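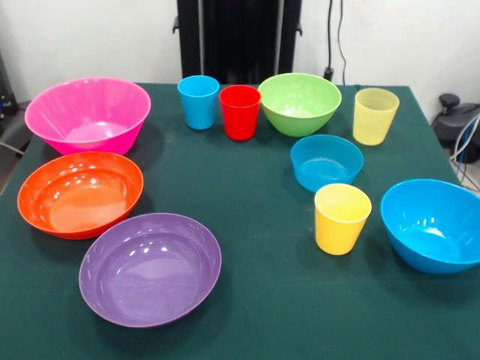 *Figure 1. Bowls and cups set out on the covered table before sorting.*

## 4. Setting Out and Sorting the Tableware

This section applies to the Clenel plastic tableware set, supplied by Reludance under order code 664. It covers the preparation of the table and the sorting and stacking of the bowls and cups. For washing, refer to Section 5.

### 4.1 Preparing the table

1. Clear the table and wipe the surface.
2. Lay the cloth flat and smooth out any folds, working from the center toward the edges.
3. Place the bowls upright, leaving open space at the front of the table for stacking.
4. Stand the cups apart from the bowls where space allows. Cups may be placed side by side along the back edge.

**Caution:** Bowls placed near the edge of the table may be knocked to the floor. Move any bowl that extends past the cloth before continuing.

### 4.2 Stacking the bowls

Bowls may be stacked in either of two ways. For storage, nest them upright, with the widest at the bottom. For display, turn a deep bowl upside down and use its base as a stand for a smaller one.

1. Select a deep bowl with a wide rim and turn it over.
2. Check that the rim lies flat against the cloth on all sides.
3. Hold the smaller bowl by the rim and lower it onto the upturned base.
4. Release the bowl only when it is level.
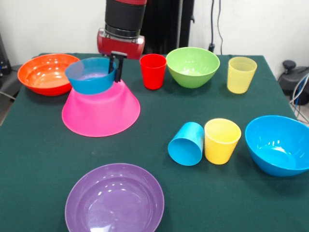

5. Leave the remaining bowls and cups in place until the stack is steady – adding or moving pieces beside it too soon may cause it to tip.

**Note:** A display stack should not exceed two bowls. Do not fill the upper bowl with more than 143 grams.

### 4.3 Cups

Set upright any cup that is lying on its side, then group the cups by color. Clear or frosted cups are kept separate from solid-color cups, as they are packed in the Hailu tray. All other cups go in the Grisby tray.

**Caution:** Do not press cups together when nesting. If two cups become stuck, leave them in warm water for 30 seconds and twist gently.

*Revised April 30, 2025*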